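Collecting demonstrations: frequently asked questions

Last revised 17th April

Who can record for the Jokura set?
Anyone who has finished the Gollgate induction and has a station login. Logins lapse if unused since November; write to the station desk to have one restored.

What counts as one example?
One instruction, one attempt, one outcome. Recording starts with the arm at its home pose and ends when the fingers are open and clear of the object. Two objects moved in one recording are rejected at import.

How many examples does a task need?
The target is 2,000 per task family, spread across at least 30 layouts. A task with fewer than 23 layouts is held back from training.

How long should an attempt last?
Up to 39 seconds. Longer files are kept but marked "slow" and left out of the default split.

Should I delete failed attempts?
No. Mark the outcome as "fail" and choose a reason code: missed grasp, drop, wrong object, collision or operator stop. Delete a file only if the wrong task was loaded.

May I correct a bad grasp part way through?
Yes, once. Open the fingers, back off and try again in the same recording. Tick "recovery". A second correction ends the attempt.

Why are my uploads stuck at "pending"?
The Tengate server checks that the wrist video and joint log have matching start times. If they differ, the file waits for manual review. Restart the Fekete logger before the next batch.

How should small objects be laid out?
Leave enough space for the fingers to come down on either side of the target. Vary position and spacing between layouts. Other items may stay on the surface if the instruction does not depend on them. 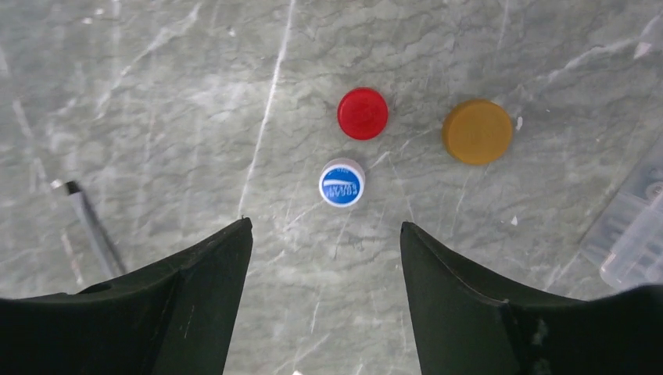

Kinga Fodor, data collection

With three caps set apart like these, colour is enough to name the target: "pick up the red cap" or "pick up the yellow cap". For the one with the blue label, write "the white cap with the blue label". Do not quote lettering that cannot be read in the wrist view.

Can I use "left" and "right" in an instruction?
Only as seen from the wrist camera at the home pose. Tick "spatial" so that the file is excluded from mirrored copies.

Can I edit an instruction after upload?
Until the batch is locked. After that, send the file number and the new wording to the station desk.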